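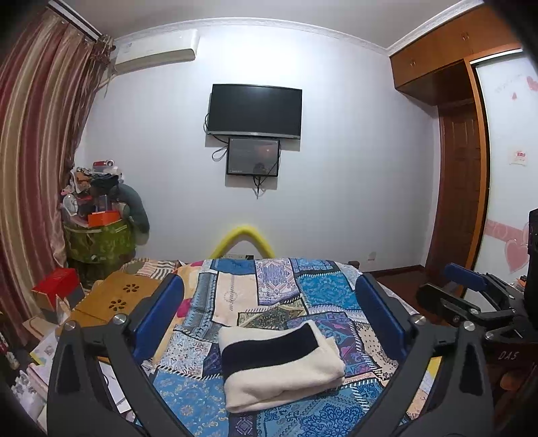
*Bedroom job, hand-held gripper, blanket folded and sitting on the patchwork spread. Blue pads, original set.*

## Is the Clarkance hand-held kit worth it for home chores, or should I hold out?

I've been going back and forth on the Clarkance kit for long enough that the shop now emails me like a worried aunt. I'd be using the hand-held gripper to record household tasks: folding blankets, making beds, clearing a desk. The recordings would go to a small arm I already own, which at present can pick up a sponge and looks very pleased with itself afterward.

The photo is from my trial of the loaner. I did fleece first, as it seemed the forgiving option. My questions:

- Do the blue pads hold up on fabric, or do they go slick?
- Is the Oltetholm upload plan any use, or can I skip it and keep the files at home?
- Does a busy room spoil the recordings? My bedroom has a patchwork bedspread, striped curtains and a fair amount of stuff in the corner, and I'm not redecorating for a gripper.

The loaner goes back on 23 September 2025, so opinions before then would be especially welcome.

**plumimstead_garage**

I bought mine in May and have 253 recordings on it, nearly all laundry. My family has stopped asking.

Pads: fine on fleece, fine on towels, poor on anything silky. They pick up lint like it's their real job. Wipe them with a damp cloth between batches and let them dry before you go again. I'm on my second set. Check the bolts on the fingers too, because mine worked themselves a little loose and I spent an evening blaming the software.

Busy rooms: leave it. If your arm is going to work in that bedroom, record in that bedroom. I did my first 61 takes on a bare white table in the garage, and the arm got very good at folding towels on a bare white table in the garage. Then I put it in front of a flowered bedspread and it grabbed the bedspread. Repeatedly, and with great confidence.

What I would do is vary things a bit. Move the blanket around, start from a different side of the bed, open the curtains for some takes and close them for others. Turn off any TV that's in view, or you'll be training on game shows.

One complaint the product page skips over: the thing is heavy for its size. After five long takes in a row my wrist files a grievance. Do short sessions.

**oyelaran_bench**

Skip the Oltetholm plan for now. You get storage and an automatic check that flags bad takes, and the check is decent, but it flagged three of my good ones for "excess motion." I was shaking out a sheet. That's how sheets work.

Files save locally without the plan. You need a big drive and some patience with the folder names, which look like a cat walked over the keyboard. If you end up recording every day, the plan starts to make sense – mostly for the searching, which is miserable by hand. Ask whether they still do the trial month.

On the kit as a whole, I'd buy it, but used if you can find one. People get excited, fold a dozen shirts, and sell. Ask for a close photo of the pads and the hinge side before paying.

**just_a_lurker_mostly**

dont have this one but I had the older model and the grip trigger squeaked. Maybe they fixed it? Also that blanket is folded better than any of mine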